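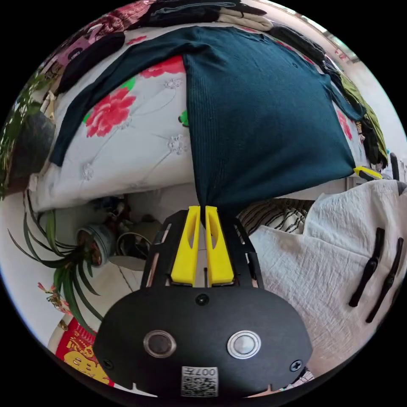
Garment handling at Hendovley

Omik is the garment-handling system used at the Hendovley clothing rental and laundry service in Girkelholm, where it folds part of the knitwear that used to be folded entirely by hand. It is best known locally for the way it was introduced, with the folding staff themselves recording the movements the machines would later learn from, and for the long conversation about jobs, pay and sore shoulders that went along with it.

Background

Hendovley had relied on hand folding from its earliest days, and anyone who has ever tried to fold a big, soft sweater the same way all afternoon will understand why the company was slow to change. Sheets and towels went over to machines fairly easily, but knits stretch, slump and catch on themselves, and for years they stayed on the long tables at the Sedgwick building. At the time Omik was proposed in January, the service kept 754 knit garments in regular rotation.

Recording work

Much of the recording is done in ordinary homes, on beds and other soft furniture, using hand-held grippers with yellow fingers. A worker picks up, pulls straight and folds each piece with the tools instead of with bare fingers, which feels terribly clumsy at first and a good deal less so after a week or two.
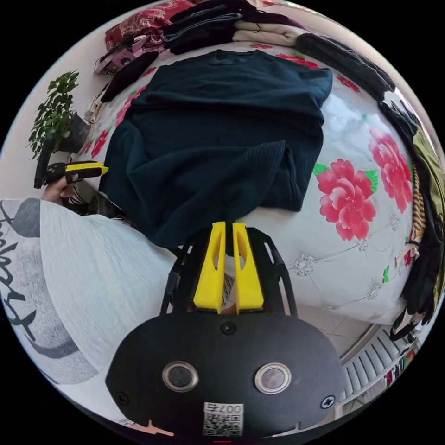
Sessions count as regular paid hours and are limited to two a day, with a proper break between them, and workers may bring out whatever clothes they like so long as there is a good mix of thick and thin. More than 600 sessions had been logged before the first folding station was switched on, and the recordings that went badly were kept along with the tidy ones.

Effects on staff

The folding team was not reduced in size, but its days look rather different now. Omik takes the plain pullovers and leaves the cardigans, the delicate pieces and anything with beads or long ties to people. Two new duties were added, namely watching over the stations and checking finished stacks, and both are shared out by rota. Workers have generally welcomed the lighter lifting, while missing some of the easy talk across the tables, where the newer hands used to pick up the trade from the older ones.

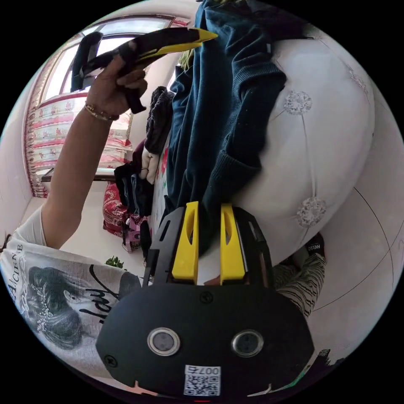
One folder wrote in the staff newsletter that she was glad to be asked to teach the thing, but that teaching is skilled work and "ought to be paid like it, every month, and not only while the recording lasts." Hendovley later added a small training allowance to the folding grade.
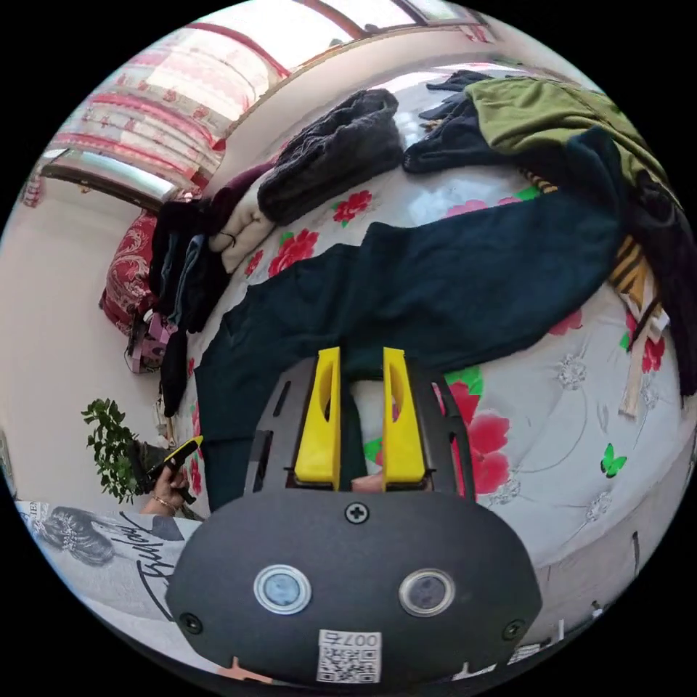 Dark teal knitwear on a flowered bedspread, with a hand-held gripper.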